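January, notebook, back room, started a little after 4 in the afternoon

I meant to write this up at lunch and then the heating man came, so it is going in late and from memory, with the scraps of paper I stuck to the kettle to help me. Apologies to whoever reads it after me (Emil, most likely, since you are the one who always goes back for the load notes).

We are still on the laundry sorting, and I have to say I have grown fond of it. The question for this week is a plain one: does it help to sort straight into soft bags on the floor, or do we go back to the stiff Tralholm tubs on the bench? The tubs are easy to fill and miserable to carry. The bags are lovely to carry and then slump just when you want them to stay open. I did 20 pieces into each before the heating man and another 20 after, all from the mixed pile, and I kept the same order as best I could, though I did drop half of the second lot and had to pick it up off the floor in whatever order it came.

First thing I noticed is that how a piece goes in matters more than I had given it credit for. If you let a heavy thing fall on one side, the wall of the bag leans after it, and the next piece wants to catch on the rim. If you lay something flat across the opening first and then push it down, the sides seem to stay put a while longer. I would like to try this properly with the Meesuk towels, which are all one size and would take my bad aim out of it.

Colors next. I had the reds down to go in a bag of their own, and I am not keeping to that as well as I should. The black bag has a red cloth and a blue-gray one in together, and the white is out on the carpet side by itself, where I would rather it stayed until I trust the reds. They have been through one wash at 80 on the Stakdale and I still wouldn't put my good pillowcases in with them.

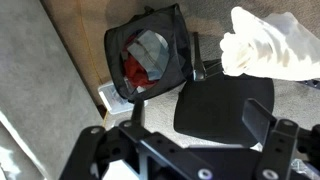 Ottilie Rüegg thinks I am fussing over the reds. She wrote in the margin of yesterday's page that one hot wash is plenty for cotton, that the pink water we had in the fall came from the one cheap napkin we have since thrown out, and that if I want to worry about something I should worry about denim, which gives off blue for months. She would sort by weight and forget about color altogether until the very end.

I have thought about that over two cups of tea and I think she is half right. Weight first would certainly help the bags keep their shape, with the heavy things at the bottom and the thin ones on top. But I don't want to handle everything twice, and color at the end means handling everything twice. So for tomorrow: heavy and dark in first, light things kept back, reds and anything blue in separate bags until I have done a rub test with a damp white rag. Ottilie, if the rag stays clean I will buy the buns.

Odds and ends. The Ernon scale is reading 5 grams high again, so please zero it before each bag. Piece 31 on the list has lost its tag and I have pinned a bit of yellow wool to it for now. The carpet wants vacuuming before we put any more whites near it - Emil, the vacuum is behind the door, and the bag in it is new.

Stopping there, it is nearly dark and my knees have had enough of the floor.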